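Left gripper dropouts on the Wostamar cell

April 2021

The fault first showed at episode 2641. The left gripper stopped reporting position for 300 ms, then came back with an offset of 2 mm. The controller accepted the new value without complaint and kept closing. Fergus Haldane hit the stop before the two grippers touched.

I swapped the encoder cable and the fault stayed. Swapping the Prever boards left to right moved it to the other arm.
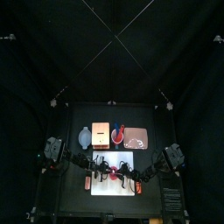 Both arms over the white board, grippers above the red object.

The board had a cracked joint on the supply pin. It opened when the case warmed up, after roughly 90 minutes of running. I have resoldered it and ordered a spare.

The missing fault trip worries me more. A position jump after a dropout should stop both arms. Thulani Potgieter is adding that check to the firmware, and the cell stays at reduced speed until it has been tested.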